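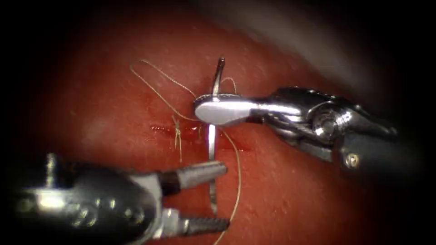 Student robotics: the stitching project at Dirnunell

Readers of this newsletter will know I am slow to clap for anything with "autonomous" in the title. So when the robotics club at Dirnunell said its spring project was teaching two surgical arms to sew up a cut, I asked to sit in before printing a word about it. They gave me a stool and a Friday evening, and I stayed until they locked up.

Some background for anyone who skipped the November issue. The club has 16 members, most of them second-year students, and a budget of 900 dollars for the term. The arms are on loan from the teaching lab in Testesbridge and have to go back when the term ends. The students are writing software that is supposed to take over one small piece of the job at a time: pick up the needle, turn it to a usable angle, push it through, hand it across, pull the thread. Tying the knot is last on the list and, in my opinion, should have been left off it.

What I will grant them is that they picked a hard problem. Thread is miserable stuff for a computer. It has no fixed shape, it lies down wherever it likes, and a loop of it against red tissue can look like three different things depending on the light. The needle is shiny and curved, so the glare moves every time the wrist does. A program that does fine at one end of the cut can be lost at the other end.

The club has collected 1455 recorded attempts so far. That number was on the first slide of their talk in Dosargate and I suspect it will be on the first slide of every talk they give. I would be happier with it if the talk had also said how many of those ended in a stitch anyone would want in their own arm. A stopped run and a finished one both go into the total. When I raised this I was told the sorting was "in progress", the same phrase I was given in the fall.

My other complaint is with the word "tissue". Everyone in the room uses it, the slides use it, and the club's poster uses it in large type. Work on a bench is a long way from work on a patient, where things breathe and shift and somebody's mother is in the waiting room. The members know this perfectly well when you ask them. I'd like the poster to know it too.

Still, I did come away with some respect for the close work. Getting one tool to hold still near a wound edge while the other brings a needle in beside it is fussy even with a human on the controls, and students who want to run the arms have to practice by hand before they are allowed to touch the code. That rule came from Testesbridge and it's a good one.

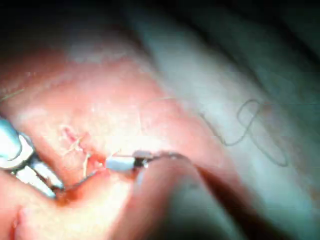
Can the arms put in a stitch with no one at the controls?

Parts of one. The software can pick up the needle and make the first pass by itself, and a student takes over for the handoff and the knot.

That answer took me three tries to get, and I was glad to have it. The club's web page says the system "performs suturing", a generous reading of picking up a needle and pushing it once. I have asked for the page to be changed. We'll see.

The next test is the regional student meet at Paiva, where 9 teams have signed up for the open category. Judges there score the whole stitch from start to finish, and any time a human takes the controls it costs points. I like this format a lot more than the usual demo day – a team can't run its best clip on a loop and call it a result. Dirnunell has never placed in this category. The members I spoke to thought they'd land in the middle, and I think that's probably fair, provided the thread tracking doesn't fall apart under a different set of lamps. They plan to borrow some and find out beforehand. I would have done that months ago.

I'll report on Paiva in the issue after the meet, including the scores if they are bad.
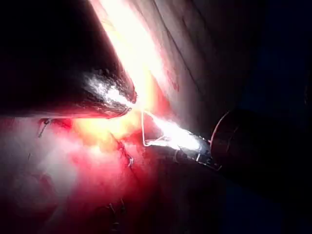
Coming to an open evening

The club opens its doors to visitors once a month during term, from 6:30 p.m. Sign up at the front desk. Visitors may try the hand controls after a short introduction, but not the software. Bring your own questions and ask about the failed runs, please. The members are better on that subject than their slides are.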